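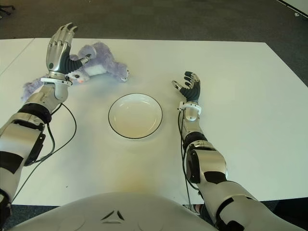

About us

Sukano is a small toy library in Vesstead. We lend out soft toys, tea sets, puzzles and dressing-up things to families, and we love it when they come back looking played with! Our shelves hold 1,013 toys at the moment, and 309 families borrow from us.

We started with a few bags of teddies and a folding table in a back room on Nusgate. These days we have the whole ground floor, with proper shelving, a mending corner and a big play area at the front where children can try things before they choose (grown-ups are welcome to join in, and plenty do).

Pretend picnics are the great favourite. All you need is a plate and a cuddly guest, and you can be busy for a whole afternoon. Ask at the desk and we'll help you put a picnic bag together.

Each family can take 3 toys at a time and keep them for a month. Soft toys are washed between loans, and loose seams go to the mending corner.

We're always happy to be given toys in good condition, especially plush animals and play food. Please bring them to the side door on Grewal Lane.

New members can join on any open day. Come in, have a look round and stay for a play!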